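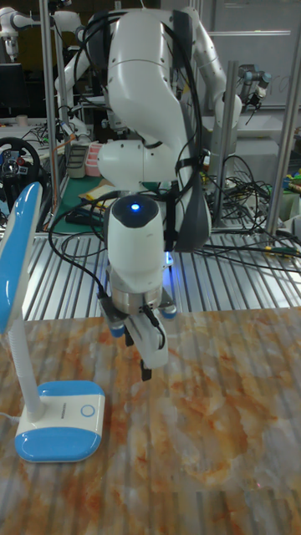 *A blue and white desk lamp on a shiny, marble-patterned tabletop.*

# How Does a Desk Lamp Work?

A desk lamp puts light in one small spot, right where you need it. You might use one for reading, drawing or homework. Most desk lamps have three main parts – a head, a neck and a base.

## The head

The head is the part that shines. In many new lamps the light comes from LEDs. An LED is a tiny light, often smaller than a grain of rice. Old glass bulbs lasted for some 1000 hours. LEDs usually last much longer, and they use less electricity.

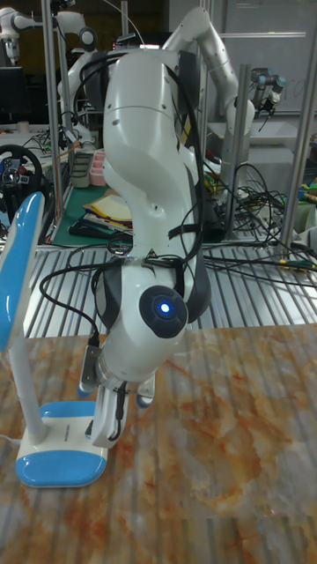
*The lamp's head is long and flat. A thin cord trails away behind the base.*

## The neck

A neck that bends and stays where you put it is called a gooseneck. Many goosenecks have a metal coil inside. When you push the neck, the coil bends a little and then grips itself, so the head doesn't flop down.

Try this with a bendy lamp at home:

1. Put a pencil on a sheet of paper.
2. Point the lamp straight down at it and look at the shadow.
3. Now tilt the lamp to one side, at a slant of 45 degrees.

The shadow gets longer when the light comes from the side.
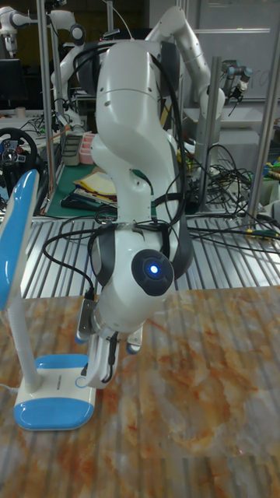
*The base is a block with rounded corners, and the neck rises from it.*

## The base

The base keeps the lamp from tipping over. A good base is wide and fairly heavy. It may also hold the switch. Some switches click, and some work by touch. Many touch buttons can sense a fingertip because your body carries a little electricity.

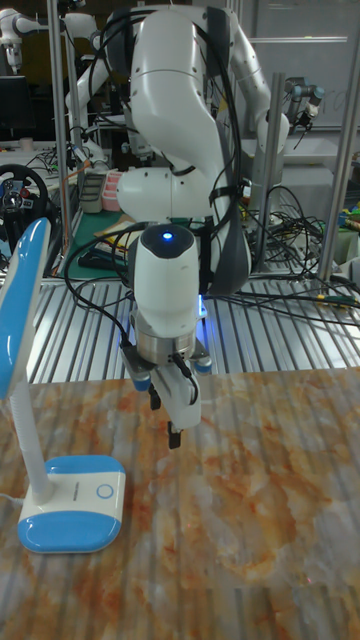
The cord carries electricity from the wall to the lamp. Keep it away from water and from places where people walk. Hold the plug when you pull it out, and don't tug on the cord.

## Why tabletops glare

A shiny tabletop bounces light back up, a bit like a mirror. If you see a bright patch next to your book, move the lamp to the side. Left-handed writers often like the lamp on the right – that way the hand doesn't shade the page.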